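Chapter 7
Two Hands Are Not Always Better: Comparing Grippers on Thin, Round and Annoying Objects 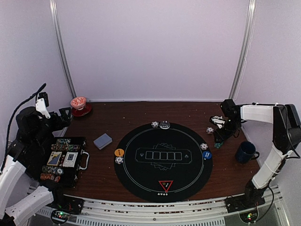 Figure 7.1 The card-table bench. Two arms, one poker mat, an open chip case at left front and a deck waiting to the left of the mat.

Every catalog of robot grippers includes a photograph of a gripper holding an egg. The egg is unbroken and we are meant to be impressed. An egg, however, is a generous object. It stands proud of the table, it has a waist of sorts, and it offers itself to the fingers from nearly any side. A poker chip does none of this. It lies flat, shows the gripper an edge a few millimeters high, and slides off when nudged.

This chapter is about choosing between grippers when the manufacturer's photograph is of no help. We will use the bench in Figure 7.1 throughout, because chips, cards, dice and a mug between them cover most of the ways a pair of fingers can embarrass its owner.

Look first at the right arm. Its fingertips are just above the green chips, and how you would judge the next second of its life depends on what you decided to measure beforehand. If the score is "chip left the table," a gripper that pinches two chips at once has done well. If the score is "one chip, placed on the mat," the same grip is a failure. Igor Slanina and Natália Brabec ran both scoring rules over the same 900 attempts and got two different winners, the Juneo fingers under the first rule and the Vundance under the second. Both makers were delighted to be told.

The left arm has a different problem. Its gripper is empty, with a small camera on a bracket behind it, and the deck of cards and the chip case are both on its side of the table. A camera carried near the wrist sees a good deal of what the fingers are about to do, and then, as the fingers close in, it tends to see mostly fingers. Section 7.4 compares this arrangement with a fixed camera beside or above the table. Students who have already bought one or the other may wish to skip it.

What we hold constant

A comparison is worth reading only if the dull parts stayed the same. In the trials reported here the controller was a Silline unit with its gains untouched, the mat was not moved, and the chips came from one set. Urmas Ots once replaced a worn set halfway through a series and lost 103 trials to the bin, new chips being a little slicker than old ones. He still brings it up.

Closing force was set once for each gripper and written on the data sheet before the first attempt. Dean Bellamy's rule is that any number filled in after lunch is a memory.

What we vary

Fingertip shape, fingertip covering and approach angle, one at a time. The Vlček tips, thin and slightly hooked, managed 71 clean single-chip lifts in a row at a steep approach and then could not get hold of the mug handle at all. Table 7.2 gives the full results for 1614 attempts, including the ones we would have preferred to leave out.

Before you go on

Choose one object in Figure 7.1 and write down, in a single sentence, what would count as picking it up. Exchange sentences with a neighbor and try to find a disgraceful grip that satisfies theirs. Keep the sentence; you will need it in Section 7.2.

7.1 Edges, faces and the trouble with flat things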